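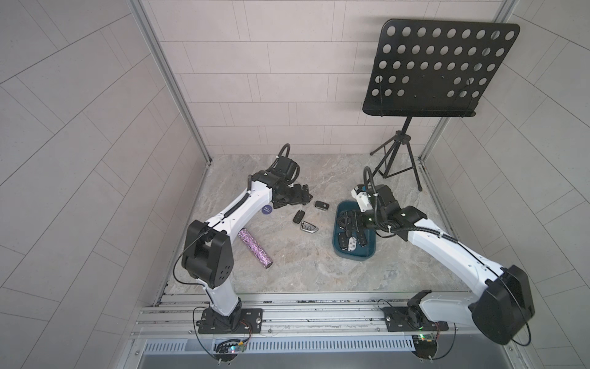 **Ines Kovačević**, gripper trials, Arnero bench

# kinlow-keys

Two sets of fingers, two arms, one task: pick car keys off a stone-patterned surface and put them in a teal tray. Kinlow fingers are angular and narrow at the tip. Cunine pads are wider, softer and, according to their brochure, "universal", a word I've learned to budget extra time for.

## What's in it

- 295 episodes, recorded in April
- 47 of them marked `fail`, more than 20 of those my own driving
- one fixed view plus a wrist view per arm
- joint states and gripper width at 11 Hz (yes, 11; the controller and I have discussed it)

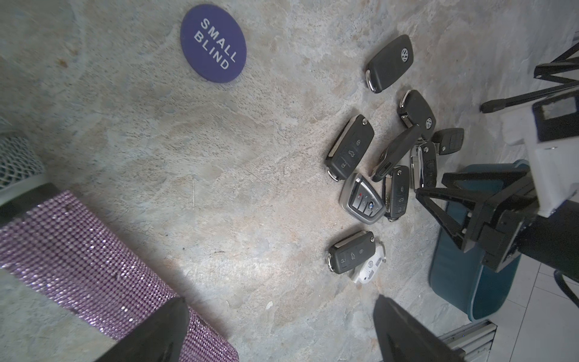 Fobs touching other fobs are where the two finger sets part company. The pads like to bring a neighbour along for the ride. The narrow tips get in between, then pinch the rounded edges and lose their nerve. Filter on `cluster: true` if you enjoy that sort of thing.

## Known issues

- Glare on the stone pattern upsets the depth estimate. Grey paint is on the list.
- `grip_width` reads slightly high on the left arm. Don't average the two.
- Key models aren't labelled, so please don't ask which colour of black is which.
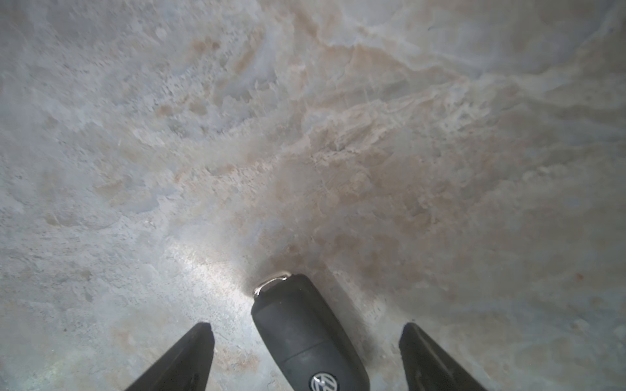 *Wrist view, VW fob between open fingers.*

## Licence

CC BY 4.0. Cite the Arnero bench, and file an issue if the loader misbehaves.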